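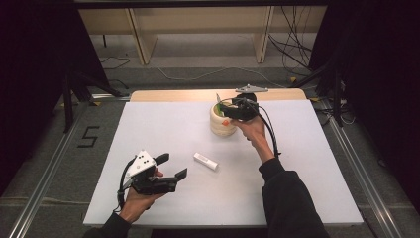
Estíbaliz Segura has been tidying other people's desks for 12 years, and she starts every job with the small things. Her method is to put a plain board on the table and sort there, a few items at a time. A cream ribbed cup stands toward the back of the white board with something bright green sticking out of the top, and a small white stick lies by itself in the open space in front of it.

"People want to begin with the papers," she said. "I ask them to leave the papers alone until lunch. Pens first, then glue, tape, clips."

Segura set up her business, Ludine, in September, after years at a stationery shop in Varnel. Her last big job there was clearing the stockroom, which held 3,124 loose items by the shop's own list. She still has the list.

She doesn't sell storage boxes and rarely tells clients to buy any. A cup from the kitchen is fine, she said, as long as it is heavy enough not to tip. Stickers help when several people share a table - she likes one color per person.

"If a thing won't stand up in the cup, it goes in the drawer. I don't argue with it."

A first visit takes one morning. Segura works in Varnel and Botha, and is taking bookings now for two offices in Horov.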